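Istell on Sling Mounts and Stock Fit

Posted Jul 1, 2026

Istell has built bolt-action rifle stocks since before the chassis trend, and its head stockmaker spoke with us by phone about the sling hardware on the new Undov model. He asked that we use the shop name only.

The change from the previous stock is the front attachment point. The old swivel stud sat 19 mm closer to the fore-end tip. "Under sling tension the fore-end flexed toward the barrel," he said. "On a free-floated barrel that gives you a shift you can measure on paper. We moved the stud back and put a steel insert behind it."

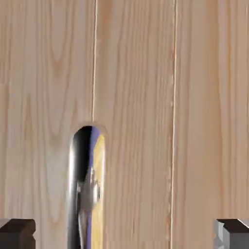

The insert is bedded in epoxy and takes a flush-cup socket made by Tiwari. Rotation is limited to stop the sling from winding up. A conventional stud can still be fitted in the same hole with an adapter.

Istell tested the joint with a static pull of up to 349 pounds. "The socket let go before the insert did. The wood around it was fine."

Blanks come from Fundudwood and are held in the shop until moisture content settles. Asked about synthetic stocks, he said they are more stable and he has no quarrel with them. "Weight is the same or close to it. Buyers choose on feel."

The Undov is inletted for short actions only. Length of pull is 13 inches, adjustable upward with spacers. A long-action version is planned for January, with the same insert and a second socket on the left side of the butt.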